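Umdale Vocal Warm-Up Tube and Mask Set

Home > Singers > Practice Gear > Umdale

Tube, soft mask, two mouthpieces, cloth bag
Ships in a plain box
In stock

Should you buy this?

Maybe. We sell it, so take that for what it is worth, but we held off on stocking the Umdale for a long time and we still have mixed feelings about the way it is marketed. The maker's leaflet says it will "open up your true voice." We don't know what a true voice is and we doubt the leaflet does either. What you get is a tube to sing through and a mask to sing into. Both put a little back pressure on your breath while you make sound. Many singing teachers have had students do the same thing with a drinking straw for years, and the straw is nearly free.

If you already own a packet of straws and use them every day, you can close this page. If you have tried straws and found them too narrow, too flimsy or too silly to keep up with, read on.

What it is

The tube is clear silicone, 28 centimeters long, with a push-fit mouthpiece at one end. There are two mouthpieces, one narrow and one wide. You can use the tube in the air or put the far end in a glass of water and bubble through it. The mask covers the nose and mouth and has a small hole in the front with a sliding cover, so you can change how much air gets out. With the mask you can sing actual words, which you can't do with a tube in your mouth. That is the main thing the Umdale offers over a straw, and it is where most of your money goes.

There is no app. There was going to be an app, and the box still has a blank space where the code would have been printed. We don't miss it.

How we tried it

We don't sell voice gear on the strength of the leaflet. Two of us used the set for most of a July, at home and before rehearsals. Taha Fawzy sings baritone in a wedding band and has a habit of starting cold. A-yeong Yang teaches beginners and is hard to impress. They each used the tube for a few minutes before singing and the mask for a few minutes after that, and kept notes. This isn't a study. Two people who knew what they were using and wanted to have an opinion at the end of it can't prove much, and you should be wary of any store that tells you its own test does.
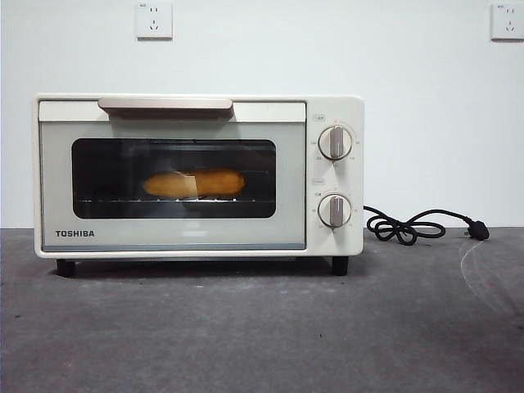 Warming up is mostly a matter of habit, and the gear that gets used is the gear that is easy to reach. Taha kept his tube in the kitchen and did his slides there first thing, before anyone else was up. His view is that a warm-up should fit into the time you already spend waiting on something. If there is a piece of bread sitting on the rack in the toaster oven and you are standing there anyway, you have enough time for a set of slow sirens, low to high and back down. He did more of those in a month than in the year before. Was that the Umdale, or was it just having any tube in plain view? He thinks it was mostly the second, and so do we.

What we noticed

The tube does make it harder to push. If you shove too much air through it you feel it in your cheeks right away, and that is useful for people who can't tell when they are shoving. A-yeong found this held for beginners in particular. She would ask a student to ease off and get nowhere, then hand over the tube and the student would ease off without being told. She gets much the same result from a straw with the smaller students. The bigger voices ran out of room with a straw and did better with the wide mouthpiece.

Bubbling in water is fun for a minute and loud for the neighbors. Keep the end of the tube just under the surface. The leaflet suggests going deeper each day, like a training plan, and neither of our testers saw any point in that. Deep water just makes it hard to start the note.

The mask is the odd one. You feel foolish in it, and the sound you hear is boxy and dull. Take it off and your voice seems bright and easy by comparison, and this is where we would ask you to be careful. Anything sounds bright after a minute inside a mask. Taha recorded himself on his phone before and after, same verse, same spot in the room, and played both clips to the rest of us without saying which was which. We were split. He said the second one felt easier to sing, and we believe him, but ease in the throat and a better sound in the room are two separate claims. The leaflet treats them as one.

What it won't do

It won't add notes to your range by next week. The leaflet hints at this with a small chart that has no numbers on it. It won't fix your pitch, and it won't fix a sore voice. If you have been hoarse for more than a couple of weeks, put the credit card away and see a doctor. It also won't replace lessons. A tube can't hear you, and if you have a bad habit with your jaw or your neck you can carry it straight through every exercise in the leaflet.

How it compares

We carry two other things in this corner of the store.

The Baro is a rigid tube with a dial on the side. It costs more than the Umdale. The dial clicks nicely and the numbers on it don't match anything that we could find out about. It is easier to clean, being one piece. It has no mask. If you only want a tube and you like the feel of something solid, get the Baro, but know that you are paying for the click.

The Thakur is a mask alone, stiffer, with a wider seal. It fits large faces better than the Umdale mask does. It fit A-yeong badly and leaked at the nose, and a mask that leaks is a hat. There is one size.

We used to stock a third, the Cusley, and dropped it. Too many came back with split seams. The maker says that the new batch is fixed. We have asked for some to try and will put up a page if they last.

How to use it

Start with the narrow mouthpiece and the tube in the air. Hum an easy note in the middle of your voice for as long as it stays comfortable, then stop. Do that a few times. Move on to slow slides, nothing fancy, up a little and down a little. Your cheeks should feel loose. If they puff out hard you are blowing too much.

After a couple of minutes change to the mask with the cover half open. Sing one verse of something you know well at a talking volume. Then sing it again with the mask off and don't change anything else. That is the whole routine, and five minutes is plenty. The leaflet says 60 minutes spread over the day. We can't think who has that kind of time or what they would get for it.

Stop if you feel dizzy. It is easy to breathe too fast with a new toy, and the leaflet puts this warning on the last page in very small type.

Cleaning

Warm water, dish soap, shake it out, hang it up. The thin brush that comes with the set is too short to reach the middle of the tube, so run a bit of cloth through on a string. Don't put the mask in the dishwasher. The leaflet says you can, and ours came out with a warped edge.
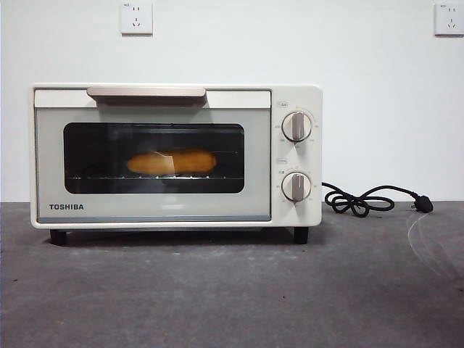
What buyers ask us

Does it work for kids?
The tube is fine for older children with an adult there. The mask is made for adult faces and won't seal on a small one.

Can I use it between sets?
Yes, and this may be its best use. Taha takes the tube to gigs and hums into it in the van. It is much quieter than singing, though not silent. The box says "silent practice," and the drummer disagrees.

Does the mask work for speaking?
The same routine can be done with speech. We have sold some to teachers and tour guides who say they like it. We haven't tried it that way for long enough to back it up.

The box says "used by 300 professionals." Who are they?
We asked. The maker sent back a friendly note and no names. Treat that line as decoration.

Is there a smell?
Yes, for a few days, like a new shower curtain. Soap helps. Airing it out helps more.

Can I share it?
Share the tube if each of you has your own mouthpiece and you wash the tube in between. We wouldn't share the mask.

Spare parts

Mouthpieces are sold in pairs, one narrow and one wide. The sliding cover on the mask is small and pops off if you push it past the end – we sell those on their own too. The cloth bag isn't sold alone, and any old sock will do the same job.

Returns

Unopened sets can come back for a full refund. Once the inner seal is broken we can't take back the tube or the mask, for reasons that should be plain. We know that makes it hard to try before you buy. If you are near the store, ask at the counter to see the demo set. You can handle it and check the mask against your face with a paper liner, though you can't sing through it.

If you're still not sure, spend two weeks with a straw first. Come back if you wore it out.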